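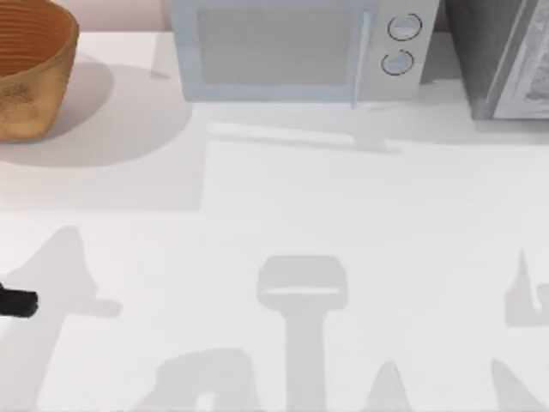
Sim demos for knob turning: how many is enough?

funham_dan
We're collecting teleop demos in the simulated kitchen, microwave task only. 600 so far from two operators. The policy reaches the microwave fine but picks the wrong knob a lot. Plan is to go to 3000 before changing anything. Does that sound sane?

serrano42
I'd stop at 600 and look at them first. On our oven task we threw out 353 demos where the operator sat still for the first few seconds. The policy had learned to sit still too.

funham_dan
Fair, I haven't trimmed the starts. Wrist view from one of the demos:

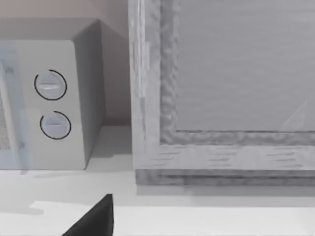 Wrist camera, both knobs in view, fingertip at the bottom.

kelp_road
The knobs look very alike from there. Are you telling it which one to turn, or does it have to guess?

funham_dan
One instruction for all of them: "turn the knob." Upper in most, lower in the rest.

kelp_road
Then more demos won't fix it. Split them by knob and write two instructions.

ravano_b
Disagree a bit. We went to 4000 with mixed labels and it did get better. Slow and expensive, though.

serrano42
Better at which knob? If most of the data is upper, it will just pick upper.

ravano_b
We didn't score them separately. I can check.

funham_dan
OK. Relabeling the 600 tonight, trimming the starts, then retraining. Will post numbers for each knob.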